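Tuesday, May, after lunch

Back on the black cloth today. I had meant to leave it until the Gasell samples were sorted, but those are still in the box and the table was free, so cloth it is.

Quick recap for whoever reads this after me (probably me, in three weeks, having forgotten everything). The Bech order wants a folding guide for plain dark fabric, one page, no fancy terms. Dark fabric is a pain! On a patterned piece you can follow a stripe or a check and see right away if you're off. On plain black you've got the outline and whatever wrinkles catch the light, and that's your lot. So most of what I'm writing down is about edges and hems.

Starting shape matters more than I gave it credit for last week. I'd been writing "lay the cloth flat" as step one and moving on, as if flat meant square. It doesn't. A cloth can be nearly flat and still have a corner tucked over or a side that runs off at a slant, and then every fold after that inherits the problem. I want the guide to say something like: find the longest straight edge first, get that one lined up with the table, then go looking for the corners. Wording needs work.
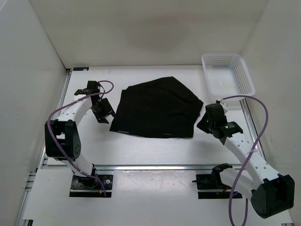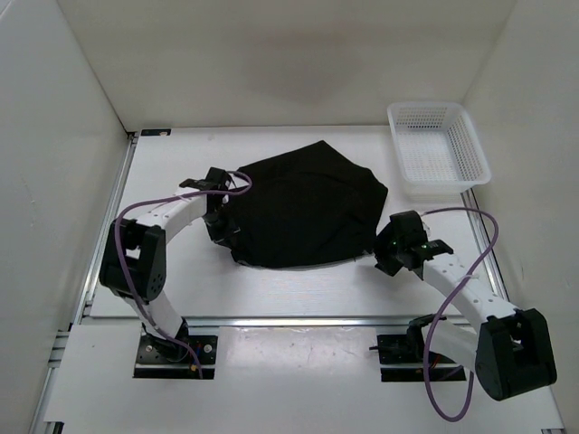

Black cloth on the white table, mostly flat but nowhere near a rectangle, and still creased in places.

The white top helps a lot, by the way. We tried the gray mat from Lirgate a while back and I could hardly tell fabric from shadow in the corners. On white the outline is crisp enough that I can sketch it from across the room, which I did, badly, on the back of the packing slip.

Wrinkles next. My habit is to smooth from the middle outward with a flat palm, and it does fine for the soft ones. A proper crease where the layers overlap is another story - pushing on it only sets it harder. Better to lift the nearest corner, open the overlap all the way, and lay it down again. Slower, but I only end up doing it once. I timed myself at 60 seconds for the whole flattening part and I'm not in a hurry to beat that.

Fold order, as it stands now: bottom edge up to the far edge, then side to side, then side to side again if it's going in a small bin. I went back and forth on doing the sides first. Still not sure. The Clarnitance sheet does sides first, but their pieces are much narrower than ours so I don't think it settles anything.

To do:
- cut the draft down to 400 words, it's at 700 and rambling
- check loose threads before folding, add to step one?
- lint roller!! the one in the drawer is finished
- try the same order on the Gasell pieces once they're unpacked

Stopping there for now, need the table cleared by four.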